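Ivwood Shared Workshop forum > Builds > Two-arm bench, tool case task

plirari_dan
Status after the second round of tuning. Task is unchanged: take hand tools out of the molded case, put them back in their recesses. Both arms run off the same controller, 200 Hz loop. The left arm is fine with anything that has a fat handle. The right arm is the problem. It reaches down into the case with the housing nearly over the rim, and the cable across the top of the arm gets stiff in that pose. I logged 146 attempts and most of the failures were on the right side.

kettle_lid
What do you have for clearance between the fingers and the molding? The recesses in those cases are shallow and the walls between them are thin. If you come in at an angle you are pressing on plastic before you touch the tool.

plirari_dan
Two views, one over the bench and one from a wrist.

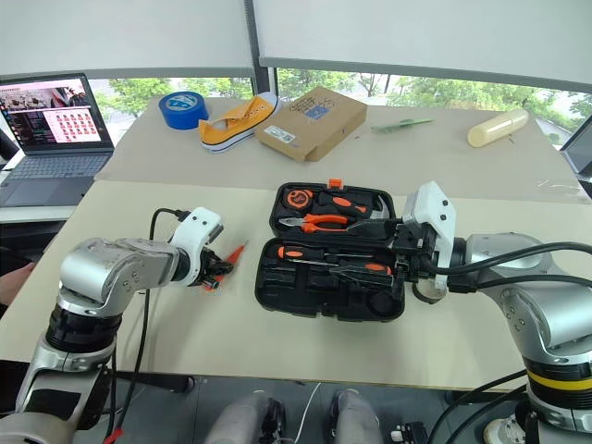
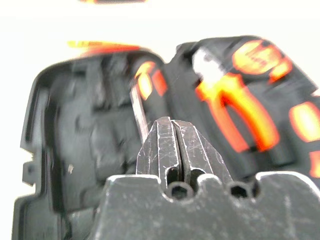 Lonavmont Robotics Club - Bench Arms Group

plirari_dan
Clearance is tight. With the fingers closed the tips are a blunt wedge and they go into most of the recesses. Open, they don't. I have been opening above the case and descending, and that is probably wrong.

landry_shim
Open less. You don't need full stroke for a screwdriver handle. Set the opening to handle width plus a little and descend straight.

And your fingers are worn. Look at the tips in the wrist view, the dark finish has gone light gray. Bare metal on a smooth plastic handle will slip. Put pads on them.

kettle_lid
Disagree on pads. Pads add thickness and he just said the tips barely fit. I would file the bevel down another bit and leave them bare. Scratches don't matter for grip at this size.

landry_shim
They matter when the force limit is low. What is it set to?

plirari_dan
600 on the driver's scale. No idea what that is in newtons, the manual for the Landry board doesn't say. At 583 it dropped the pliers.

landry_shim
(No relation to the board.) So you are sitting right at the slip threshold. That is a friction problem. Heat shrink over the tips is thin enough to try and costs nothing.

ohm_on_the_range
Before anyone files anything, sort the cables. In the overhead view the left arm has one looping up over the white housing and another hanging down the lower segment. Every time the wrist rolls, that loop is a spring. I fought this on my own build in March - the arm repeated fine in one direction and was off in the other. Tie it at the joint, leave slack above, rerun.

kettle_lid
Agree with this one. Cables first, then fingers.

plirari_dan
OK. Order will be: cables, reduced opening, heat shrink on one arm only so there is something to compare. Not filing yet.

ohm_on_the_range
Clamp the case too if you haven't. An open lid makes it easy to shove around.

plirari_dan
Not clamped. I'd like it to work without.

ohm_on_the_range
Then at least tape a corner while you tune. You can take it off later.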